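Home Contents Previous Next
7 min read 12 shares

Chapter 4
Marking Out a Surface

Before goods can be sorted, counted or packed, the surface that holds them must be divided. A tabletop or floor without marks gives the worker no fixed place to set an item down, and two people working side by side will seldom agree on where one pile ends and the next begins. This chapter deals with the simplest remedy, a grid of tape.

The methods follow those taught at the Sokley training center and later adopted at the Jarkstead packing hall, where 60 tables were marked out by hand in February. Students will need a roll of colored tape, a measuring rule, a pencil and a pair of scissors. A full table should take no more than 90 minutes. 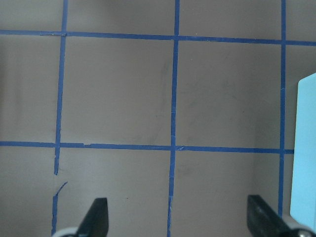

Figure 4.1. Blue tape laid in crossing lines on a gray-brown surface.

A taped line need not be made from one piece. In Figure 4.1, the left vertical line is broken by a short gap, and small overlaps show where pieces meet. The cells are roughly square, and the lines between them remain easy to follow. Faults of this kind are common in hand-laid grids. Students should learn to tell a fault that matters - a gap wide enough to confuse two cells - from one that affects only appearance.

Loose ends call for more care. A tip that curls away from the surface can catch on a sleeve or the corner of a carton. Press it flat or trim it before work begins.

Section 4.1 covers measuring and the choice of cell size. Section 4.2 explains how to lay the long lines first and the cross lines second. Section 4.3 treats repair and removal, with practice tasks drawn from the Chisholm stockroom. Terms set in bold are defined in the word list on page 276.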